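Zestside two-bar rack: bimanual gripper comparison in simulation

README for the data folder. Maintained by Lenni Kallio; controller configs by Ekow Kpodo. Last touched in August.

What this is

A set of simulated episodes in which two arms work at a wall rack that carries two bars. We made it to answer a narrow question: does the choice of controller matter more than the choice of fingertip when two arms have to handle one long object together? The sales material we had been given for both controllers said yes, loudly, and in opposite directions. We wanted our own numbers before anyone bought anything.

If you came for a general manipulation dataset, look elsewhere. There is one rack, one room and one robot station in here. We would be suspicious of any policy trained on this folder alone, including ours.

Contents

800 episodes, split evenly between 2 controllers, Bandard and Chukwu. Every episode has joint states, commanded joint targets, gripper commands and rendered video. The controller name is in the episode metadata and nowhere else, so please don't guess it from how the motion looks. We tried that among ourselves and did badly.

The scene

The rack has an upper rod with blue ends and a lower black bar with green ends. The end colors are there so that a vision model has something to grab onto, and you should treat that as a gift to the model. A real rack in a real kitchen won't come color coded. Any success rate you get from this scene is probably kinder than what you would see on hardware.
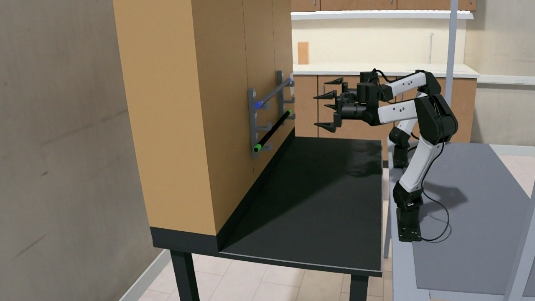 Task instructions refer to the bars by color ("blue-ended bar", "green-ended bar"). We dropped an earlier wording that used "top" and "bottom" after Ekow found that those words go stale as soon as a bar has been moved. A few of the old strings survive in the instruction_raw field. Use instruction instead.

Both arms are the same model with the same pointed fingers. We had planned a second fingertip, a flat padded one, and the folder layout still has a slot for it. The contact settings for the padded tip were never good enough to trust. Bars stuck to it at angles where they should have slid off, and the success rate went up in a way that pleased everybody for one afternoon. Those episodes have been deleted. Please don't ask for them.

Cameras

The wrist cameras sit on short supports at the inner side of each wrist, so they look across the gap between the arms. We picked that placement hoping each camera would help with the other arm's fingers. I am not convinced it does. When the grippers come close together, a lot of what each camera gets is the other arm, and the bar can drop out of view at exactly the point where you want it. The overhead view has the opposite problem: it keeps the whole rack in sight, but depth toward the wall is hard to judge from up there. 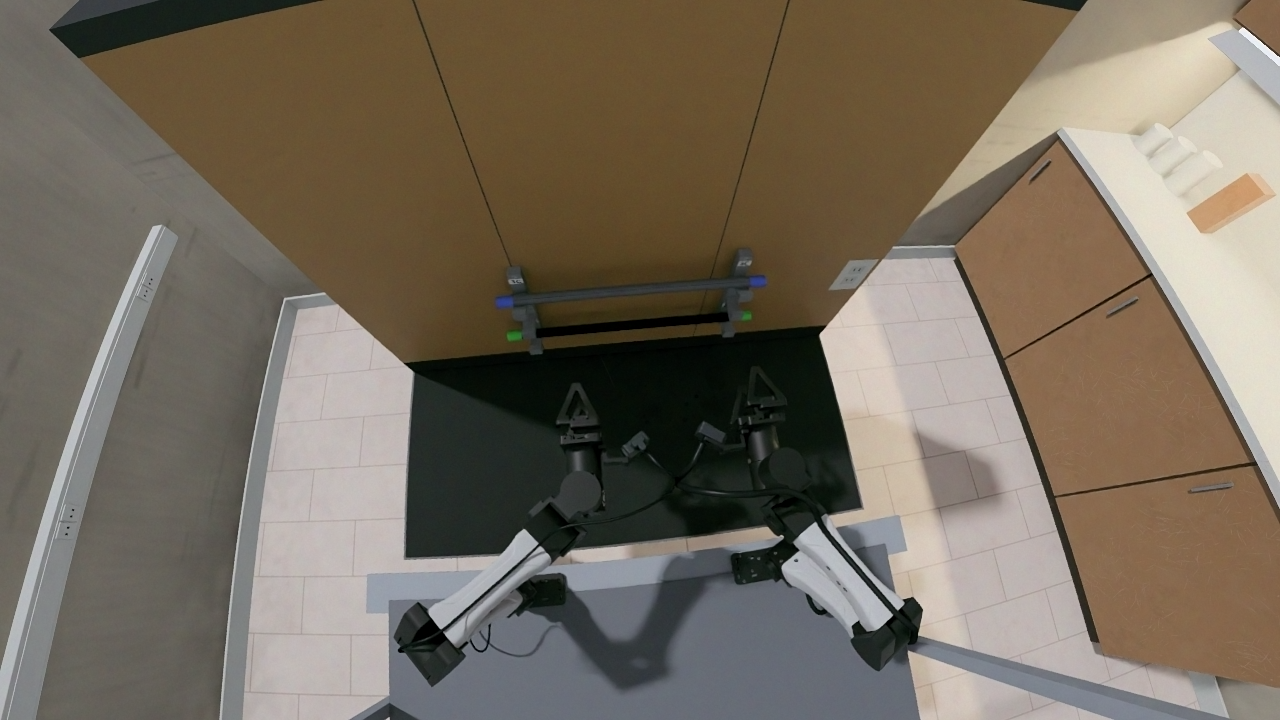 For the reasons above, we report results per camera set and don't average over them. A policy that only works with the overhead view should be described as such. If you average, say so in the first line of your table.

Lighting is fixed within an episode. Shadows of the arms fall on the station table and we left them alone. Lenni ran a check with shadows turned off and the policy got worse, which suggests it had been using them as a cue. We don't know how much of the reported performance depends on this and would like someone else to find out.

How an episode is scored

The target bar has to leave both of its supports, stay held by both grippers, and come to rest at the requested position. Touching the other bar is allowed. Dropping the target bar ends the episode as a failure, even if it lands somewhere convenient.

Scoring is done by a script that reads object poses from the simulator. It does not look at the video. We reviewed a sample of episodes by eye and found 2 where the script and the reviewer disagreed, both involving a bar resting on a hook tip. The script's verdict was kept in both cases and the reviewer's opinion is in the notes field.

What we found, for what it's worth

The two controllers came out closer than either vendor would like. Bandard is smoother near the rack. Chukwu recovers better when one gripper closes late. Neither difference held up when we changed the random seed and reran a portion of the set, so we are not naming a winner, and we would ask you not to quote this README as if we had.

The timing of the two grippers mattered more than anything we set out to test. If one side closes early and starts to pull, the far end of the bar swings and the other gripper closes on nothing. Both controllers do this. The demo videos for both, oddly, do not show it.
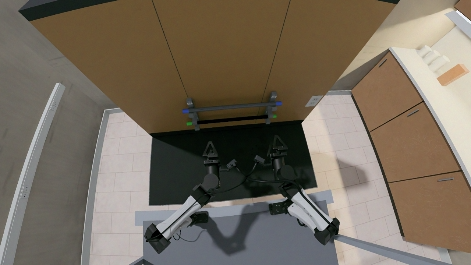
Known problems

- Finger contact is simplified. Friction on the colored ends is the same as on the rest of the bar.
- Cables are visual only. They don't snag, pull or wear out. Ours at the bench do all of that.
- Gripper force values are commanded, not measured. Don't plot them as measurements.
- Some Chukwu episodes have a repeated first frame. The loader drops it; if you write your own loader, check for it.
- Background objects on the counter have no part in the task. A model that pays attention to them is overfitting.

Splits

Train and test are split by seed, so no starting state appears in both. That is a weak form of generalization and we make no claim beyond it. There is no held-out room. The Drestau scene mentioned in an older copy of this README was never finished.

Using the data

Read the metadata before the video. Filter on controller and camera_set first, then on outcome. Keep the failures in: a comparison built from successful runs alone will tell you both controllers are excellent.

Corrections go to Lenni. Questions about gains, limits or gripper timing go to Ekow, preferably with an episode ID attached.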